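Keep the reading room in Lesstead open on weekday evenings

2020-07-26

By Elaheh Kiani

The district council will decide in August whether the Lesstead reading room keeps its evening hours. The proposal is to close at five every weekday and move the staff time to the main library in the center. I have lived two streets from the reading room for 14 years and I think the proposal is a mistake.

The council's case rests on visitor numbers. Between five and eight in the evening the room had an average of nine visitors before the spring closure. The council compares this with the main library, which is a large building next to a train station. I don't dispute the count. I dispute what is being compared. Lesstead has no café that stays open past six, the school locks its doors at four, and the bus to the center goes once an hour after dinner. People here who want to sit somewhere that isn't their own kitchen have one address.

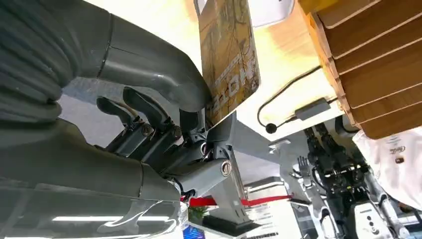 The residents' association collected 210 signatures in June, most of them outside the grocery store. Kristof Smits, who chairs the association, handed them over and was told that a petition is not a usage statistic. That is true, and I would answer that a usage statistic is not a full account either. A man who reads the paper there twice a week is two visits. A girl who does all her homework there because she shares a bedroom with three brothers is five. Neither number says what happens to them if the door is locked. The council plan speaks of "modern digital service points" instead, and I have nothing against machinery. A hand with dark gray fingers, hinge pins and a screw head at the joint is a fine piece of work, and I would be glad if more children in Lesstead grew up to build such things. They will need somewhere to study first.

What the evening hours are for

I asked people in my own stairwell what they used the room for. Sandrine Leblanc goes for the sewing magazines and stays for the French conversation table, which meets on the second floor and has done so since before I moved here. Aqeel Rana works shifts at the Rirkora warehouse and used the room to prepare for his citizenship test. He could not have come during the day. My neighbor's son printed his job applications there, ten cents a page, and got a summer place at the swimming hall.

None of this is unusual. It is what a neighborhood library does, and it mostly happens after work. The mornings in Lesstead are quiet, and if hours must be cut I would cut those. Open at noon and close at eight. The association suggested it in writing and has not received a reply.

The money

The saving is given as 500 euros a week. That figure includes heating, although the daycare downstairs is on the same system and will be heated anyway. It also includes the cleaning contract with Wimach, which runs until next year whatever the council decides. I asked the district office for a corrected figure and was referred to the annex, where the same one appears again.

I would take the argument about money more seriously if the district had not just renovated the reading room. We got new lamps and a ramp at the side entrance, and the ramp alone took most of a year to approve. It makes little sense to build a proper entrance and then lock it for the hours when most people are free to use it.

The home computer argument

At the information meeting we were told that people now work and study from home, and that the spring had proved it. Some people do. A home with a table, a decent chair and a laptop for each person is a good place to work. Many apartments in the Entili blocks have two rooms and five people in them, and in the spring the children there took turns with a phone. 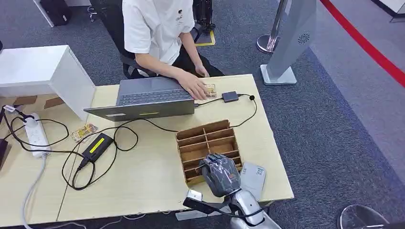

What I am asking for

Keep the evening hours through next spring, with the late opening in place of the mornings, and count again. Count what people do as well as how many come through the door. Publish the heating and cleaning costs separately so that residents can see what would be saved.

Oana Cârstea, who represents our district on the council, has said she has not made up her mind. Her email address is on the council's website and on the noticeboard by the grocery store. The meeting is open to the public and residents can speak for three minutes each if they sign up at the district office beforehand. I have signed up.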